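Notas para a fala: cabos de rede em racks pequenos
Flosia, sala do fundo, 9/21/24
Fala: Tiruwork Hadgu. Perguntas e microfone: Chaltu Woldegiorgis.

Abertura (5 minutos)

Bom dia. Dizer logo que a fala é sobre cabos curtos, aqueles que ligam um equipamento ao outro dentro do mesmo rack. Fibra e cabeamento de parede ficam para a Chaltu, em março.

Contar o caso do escritório de Prurham. Chamaram a gente por causa de uma rede que caía toda tarde. Trocaram o roteador, trocaram o switch, e o defeito era um cabo com a trava quebrada. O plugue estava no lugar, só que sem prender. Qualquer pessoa que encostava na porta do armário derrubava o link.

Perguntar quem já passou por isso. Esperar as mãos. Não comentar caso por caso.

O plugue

A peça mais barata do rack e a que mais se mexe. Corpo transparente, contatos de metal na ponta, e uma capa na base que protege a saída do cabo. Falar devagar aqui, tem gente que nunca crimpou. 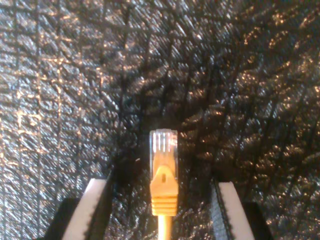
A trava é a parte fraca. Quando se puxa um cabo do meio de um maço, ela engancha nos vizinhos e dobra para trás. Depois de dobrar algumas vezes, parte. A capa com proteção sobre a trava resolve quase tudo isso e custa pouco. O defeito dela é que, em portas muito juntas, dificulta o dedo na hora de soltar. Avisar para testar um cabo antes de comprar a caixa inteira.

Em Trarnness fizemos o levantamento de 400 cabos. Tinham a trava partida ou dobrada 89. Mais de 26 estavam em uso, em equipamento ligado. Repetir os números, sempre pedem.

O rack

Muita gente acha que rack é armário de dois metros. Para uma sala pequena, uma estrutura aberta de mesa atende. Dá para chegar pela frente e por trás, e quem está aprendendo enxerga por onde o cabo passa.

Ordem que eu uso: switch em cima, servidor logo abaixo, bandeja embaixo. Os cabos saem do switch e descem pela lateral. Numeração dos trilhos: anotar a posição de cada equipamento antes de montar. Se alguém perguntar de porca gaiola, mostrar as do saquinho e seguir.

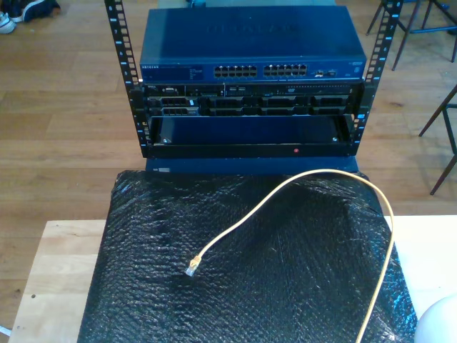 Rack aberto sobre a mesa: switch NETGEAR azul, servidor preto e bandeja vazia.

Sobre a bandeja: reservar para fonte externa, conversor, coisa que não tem orelha de fixação. Não guardar cabo solto ali. Em Prurham a bandeja virou gaveta de sobras e ninguém achava nada.

Cores

Escolher uma cor por função e escrever isso numa folha presa ao rack. No projeto Bravo ficou amarelo para os cabos de teste e azul para a rede interna. Pode ser outra combinação. O problema é quando acaba o azul e alguém usa o amarelo "só por hoje".

Manuseio

Segurar sempre pelo plugue ou pela capa, nunca puxar pelo fio. Apertar a trava até o fim antes de puxar. Ao encaixar, esperar o clique e dar um puxão leve.

Deixar folga, mas pouca. Curva aberta, sem dobra seca perto da capa. Velcro no lugar de abraçadeira plástica.

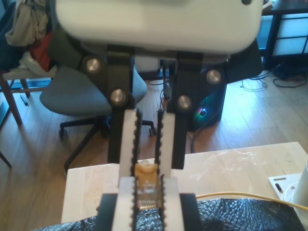 Plugue RJ45 preso entre as garras, com o cabo amarelo saindo para a direita.

Se sobrar tempo: etiquetas. Duas por cabo, uma em cada ponta, com o mesmo código. Escrever antes de instalar. Caneta comum apaga, levar a de ponta fina permanente.

Perguntas

Chaltu passa o microfone. Se vier pergunta sobre categoria de cabo, responder curto e mandar para a apostila, página 26. Se perguntarem se vale crimpar em casa: para comprimento fora do padrão, sim. Para o resto, comprar pronto.

Recolher os cabos de amostra e os alicates no fim. Da última vez faltou um alicate.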